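Didbridge Computer Refurbishing Program
Frequently Asked Questions for Donors

What equipment does the program accept?
Desktop towers of any make are accepted, with or without a hard drive. Monitors and printers are not accepted at the Clendell site. Organizations offering more than 10 machines should contact the intake office before delivery.

Must a tower be complete?
No. Towers with missing memory, drives or side panels may be donated. Parts that pass testing are used in other machines. 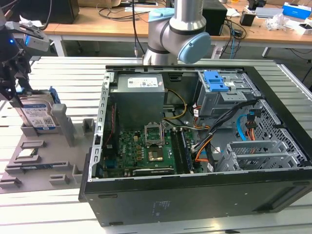
Loose memory modules and drives should be delivered in antistatic bags. Processors should be left in their sockets – the pins and contacts are easily damaged in transit.

What happens to data on donated drives?
All working drives are erased before reuse. Drives that cannot be erased are shredded. Donors may remove drives before delivery if they prefer.

Is there a charge?
There is no charge for up to 100 machines per year. Larger donations are subject to a handling fee, which is quoted in advance.

Who receives the finished computers?
Computers are placed with schools and libraries in the Didbridge area. The program placed 400 desktops last year. Applications for the next round open in July.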